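# Cleaning a microwave without falling for the tricks

There is a lemon method, a vinegar method, a baking soda volcano method and, I'm told, a method involving a dishwasher tablet in a mug. I have tried most of them. They are all the same method, and the method is steam. The lemon makes the kitchen smell of lemon for a quarter of an hour.

So I'm sceptical of anything sold for this job. Flallmont will sell you a little plastic figure that puffs steam out of its head, and Relano does a spray that says "microwave safe", which as far as I can see means you wipe it off afterwards. A bowl of water does the work of both.

## What you need

- a microwave-safe bowl, wide rather than tall
- water, and a wooden spoon to stand in it
- two cloths
- washing-up liquid
- an old toothbrush, if the turntable track is bad

## Steam first

1. Half fill the bowl, put the spoon in and set it on the turntable. The spoon is there to stop the water overheating and boiling up in your face when you move it. People skip this and mostly get away with it. I wouldn't.
2. Run it on full power for 3 minutes. Older guides say 8, which in my kitchen only made a puddle.
3. Leave the door shut for another five. This is the part that loosens the splashes, and it's the part everyone cuts short.
4. Take the bowl out with oven gloves and switch off at the wall.

Keep the water. You can dip the cloth in it once it has cooled enough to touch.

## Take it apart, as far as it goes

Open the door as wide as the hinge allows. If your microwave is wedged beside a wall or a bread bin, pull it out first, or you'll be working through a gap with one hand and you will miss the whole hinge side.

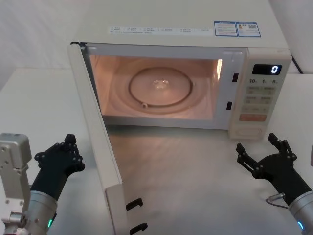

Lift the glass plate straight up off the hub. Under it is the roller ring, and under the ring is where most of the smell lives. Take that out as well. Both can go in the sink in warm soapy water, but let the glass cool before it gets anywhere near a tap. I've read claims that a cold rinse on a hot plate is harmless with modern glass. Perhaps. I only have the one plate.

Wipe the cavity from the top down: ceiling, back, sides, floor. The ceiling gets forgotten because you can't see it without bending, and it takes the worst of any soup. If there's a cover panel on the side wall, go over it gently with a damp cloth and leave it in place. Don't scrape it and don't soak it.

Check the little wheels on the ring. A hair or a grain of rice round one axle is enough to make the plate grind, and I've known people decide the whole machine was dying when it wanted a toothbrush.

## Door, latches, slots

The edge of the door and the strip of front it closes against need to be clean and dry. Use a cloth that is barely damp, with one drop of washing-up liquid. Wipe round the latches, and keep water and cotton buds out of the slots they go into. If a latch is cracked or the door doesn't sit flat, stop using the machine until it's been looked at. Cleaning won't mend that.

No scourers on the window, please. "Non-scratch" on the packet is a hope.

## Putting it back

Ring first, then plate, and turn the plate by hand to make sure it has dropped onto the hub. Shut the door, wipe the outside, and do the control panel last, with the power still off at the wall. Touch panels will happily start an empty oven while you're rubbing at a fingerprint.

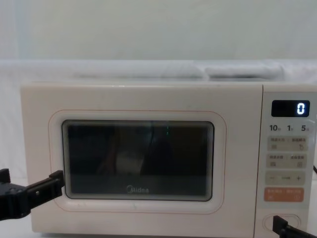
Kgomotso Magagula wrote in to disagree about the vinegar: two spoonfuls in the water does shift a fish smell that plain steam leaves behind, and she has done it both ways in the same week to check. She also thinks leaving the door ajar overnight does more than either.

Fair enough on the door. On the vinegar I tried again on Tuesday, after mackerel, and smelled vinegar and mackerel. Try it if you like; it costs pennies.

For old brown spots that survive the steam, make a paste of bicarbonate and water, leave it on for ten minutes and wipe it off with a wet cloth. If they survive that too, they may be scorch marks, and you can stop rubbing.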